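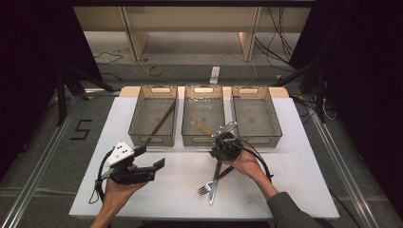 Photo: Irnetti, used with permission

I have been relabeling the pantry and the utility shelves since July, and most of that time went into the naming scheme. The containers themselves took one afternoon. These are my notes on the scheme, mainly so that I can find them again when I forget why the codes look the way they do.

The first version was the obvious one: name each container after what goes in it. Rice, lentils, batteries, tape. It works until the contents change. A container labeled BATTERIES that has held light bulbs for a month is worse than one with no label, since you trust it. I had several of those by spring.

The second version used location codes, shelf letter plus position number. B4 is the fourth position on the second shelf. Warehouses do this and it works well for them, because the thing in the slot is recorded somewhere else and somebody updates the record every time. In a house the record goes stale in a week. It also fails the moment a container gets carried to the kitchen counter. B4 tells you where to return it and tells you nothing about what should be inside.

The current version separates the two. The container gets a permanent serial that means nothing. The shelf edge gets the location code. What the container holds is written on a removable strip in grease pencil. Three pieces of information, three places, and each can change without touching the others. Anyone who has worked with databases will recognize this as keeping a surrogate key apart from the attributes. I resisted it for a long time on the grounds that a household does not need keys.

Serials started at 2102. There is no meaning in that number. It was the next value on a roll of preprinted asset tags left over from my old job at Skellalham, and the roll had 276 tags remaining. I considered starting from 1 with a label maker. The preprinted tags have better adhesive and survive the dishwasher on the top rack, so the tags won.

Some details that took longer to settle than they should have:

Tag placement. Short end, upper left corner. Long sides get hidden when containers stand next to each other, and lids get swapped. I had 14 lids in the wrong place when I started, all of them from the same product line, all of them interchangeable. Never tag a lid.

Strip material. Matte polyester, cut to the width of a finger. Glossy strips do not take grease pencil. Paper strips take it fine and cannot be wiped. Masking tape is acceptable for anything that will turn over within a few weeks and leaves residue after that.

Wording on the strips. Noun first, modifier second: RICE BROWN, SCREWS WOOD, BULBS E26. This reads badly and sorts correctly. I had a version with commas and dropped it because the grease pencil comma looks like a smudge.

Dates. Food strips get the fill date only. I do not write an expiration date, as that would mean copying it off a package I have usually thrown away. Fill date plus general knowledge is enough for dry goods. Spices are the exception and I keep them in their original jars.

The lookup file. One plain text file, one line per container, serial and shelf code and size class. Contents are deliberately left out. I tried an app called Nestadico for this and it was competent, but it wanted a photo for every item and a category tree, and the category tree was where I lost an evening deciding whether string is stationery. The text file has no opinion about string.

Size class is the one column I would add again if I were starting over. It is a single letter, A through D, by footprint. Two containers of the same class can trade places on a shelf without anything else moving. Once I had that column I could plan a rearrangement on paper, and the hall shelf went from mixed depths to one class per row.

Open problems. Bags. A bag has no stable face for a tag and does not hold a position. At the moment all bags live inside class C containers and the container carries the strip, which wastes volume. Refills are the other one. When a package holds more than the container, the remainder goes to an overflow shelf with no code at all, and that shelf is exactly as bad as the whole system used to be. I will probably give it a letter and see what happens.

Posted 2024-09-15

Comments (3)

shelfdepth
Does the grease pencil transfer to your hands? I used it on steel bins in a shop and it got on everything.

Subramaniam Hardware
We have customers who use paint marker on polyester strip and take it off with rubbing alcohol. Holds up better in a garage.

qwerty_lid
String is hardware.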